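Kotent Firearms Storage Ordinance

The Kotent Firearms Storage Ordinance is a local law which regulates how guns are kept in private homes in the town of Kotent. It was proposed by the council member Albane Lacroix and was adopted after almost 14 months of debate.

Background

Before the ordinance, the town had no rule of its own on storage. Lacroix brought the first draft in November, together with a petition from the districts of Gillby and Nason. The draft asked for a locked safe in every home with a gun. Opponents said that this was too expensive for hunters and older people, and the text was changed - a simple trigger lock is now enough if there are no children in the home.

Provisions

The owner must keep each gun unloaded and locked when it is not carried or under direct control. Ammunition must be stored separately. The fine is 100 dollars for the first offence and 200 dollars for each later one. The police may not enter a home only to check the storage.

Reception

The weekly Kiani Courier supported the law in its editorials, but printed many letters against it. Some critics considered it a first step towards registration. Lacroix denied this and pointed out that the text does not mention any list of owners. 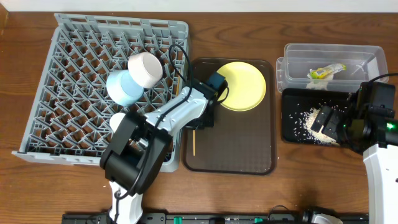 A request to repeal the ordinance was rejected by the council in the following year. The fines have not been changed since the adoption.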